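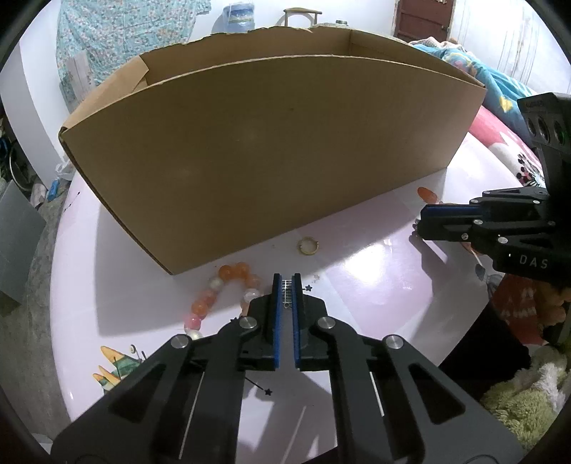 Bracelets are harder than rings and we should say so in writing, was the very first remark of the evening, from the far end of the sofa and before I'd found my pen. So there it is, in writing. The same person then asked whether earrings count as harder still, and we were off for a good while without an agenda. I've put what I could remember of it under item 2.

Sakon Shed Group, minutes
31st August, evening, at my place in Pladow (the shed is still without lights, see item 6)

Taking notes: me again. Tea was made twice and the lemon cake went before we reached item 3.

1. Last time's minutes

Agreed, with one grumble. I'd written that the base of Plarken was finished, and I was told firmly that it is bolted together, which is a different thing. Fine! Bolted together. The turntable still catches on one side when you swing it by hand and we all know it, so there's no point me being cheerful about it on paper.

For anyone who missed May, Plarken is the arm we're building to pick small things off a table and put them in a box. It has a reach of 40 centimetres on the drawing. On the bench it comes out shorter, as the elbow won't straighten all the way with the current bracket on.

2. Trying things by hand

The idea was to have a go ourselves with hand-held grippers before we ask a motor to do any of it, and I'm so glad we did this first. Table, big cardboard box, a handful of jewellery, one gripper each side. It sounds like nothing but it takes real concentration, and you find out very quickly how much your own wrist normally does for you.

What got said, in no order at all:

A ring lying flat is the awkward case. Get it standing up between the pads and it's easy to manage, but flat on a shiny table you're trying to slide under something that has no under. One suggestion was to let Plarken nudge it against the side of the box first. Another was a felt mat, and I think the mat is going to win, though the person who wants the nudge isn't giving up.

Beads roll in the grip. If you take a bracelet by one bead it can hang quite nicely, and then the question is what the rest of it does when you carry it over the edge of the box. We want Plarken to lift straight up a good way before it goes sideways. At the moment the path we've written cuts the corner, and there was a general wince when I drew it out on the back of the agenda.

Somebody wanted to know why we weren't starting with cubes like sensible people. I said cubes are dull. This was noted (by me).

We also had a long chat about the pads. The blue ribbed ones on the grippers we tried set a few people thinking about what to put on Plarken's own fingers, which are bare printed plastic so far and about as grippy as a dinner plate. I'm to cut some strips of rubber and try ribs running across, then ribs running up and down, and bring both along. Glue to be whatever's in my drawer.

3. The wrist

This took the longest. The wrist as built can tilt but can't twist, so Plarken always comes at things from the same angle. Half the room thinks we can live with that and turn the mat round when we need to. The other half (me included) thinks a robot that needs you to turn the mat round is a bit of a sad robot.

A twisting wrist means another motor right out at the end of the arm, where the weight hurts most. The elbow already sags when the arm is stretched out. We talked about hanging a spring off the upper arm to help it, in the manner of an old desk lamp, and there's now a dead desk lamp on offer if anyone can collect it.

Decided: build the twist, but on a separate bracket so it can come off again without a row.

4. Money

We have 100 pounds in the tin. The motor we like from Mollel is 18 pounds, and we agreed to buy a pair so there's a spare. Mollel haven't answered my message about the horn fitting, so I'll ring them. If the fitting's wrong we can print an adaptor, but I'd sooner not; the last adaptor split along the layers while I was showing it off.

Nobody objected to a new roll of black filament. There was a plea for orange, which I have some sympathy with, and which lost.

5. Two at once

Not on the agenda, but it came up as soon as there was a second gripper over the table. Could Plarken have a partner? One side holds the bracelet, the other gets on with the ring, and both of them want to be over the same box. You very soon start bumping elbows, or whatever the right word is when neither of you is using your elbows.

Ideas were flying about a bit by this stage. Splitting the table down the middle so each arm has its own half was popular. So was taking turns at the box, with one arm waiting off to the side until the other has cleared the rim. My own view is that taking turns is easier to write and we could test it tonight with two people and a lot of patience, and I'd like it recorded that I said so first.

We're not building a second arm this year. But when I rewrite the movement code I'll leave room for one, and the stop button should cut both. I was asked to underline that bit about the stop button and I can't underline in this, so please imagine it.
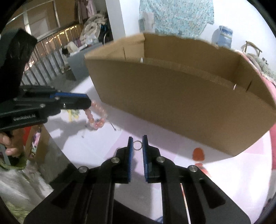
6. The shed

Lights still off. The electrician has been asked for a date and we're waiting. Until then we carry on meeting round at mine, which I don't mind in the least, but please could whoever borrowed the small hex keys bring them back? I've been using the wrong size on the base and it's starting to show.

The bench in the shed is spoken for on Saturdays by the bike people. We keep the shelf above it.

7. Jobs

Me: rubber strips, both kinds. Ring Mollel. Redraw the lift so it goes up before it goes across.
Wrist bracket: the pair who argued about it have agreed to draw it together, which should be interesting.
Turntable: take it apart, look for whatever it's catching on, put it back. Photos as you go please, we lost a washer last time.
Felt mat: any plain colour, something that isn't the colour of a ring.
Desk lamp: still needs collecting.

8. Anything else

A question about whether Plarken should have a camera over the table or one on the wrist. We'd barely started on this when people began looking for their coats, so it goes top of the list next time. I'm leaning towards overhead. If you feel strongly the other way, bring a drawing.

Also the name. It was pointed out, again, that Plarken sounds like a flat-pack wardrobe. We're keeping it.

Next meeting is on a Saturday morning at 11, here, date to follow once I've checked with everyone. Bring slippers if you like, the floor's cold.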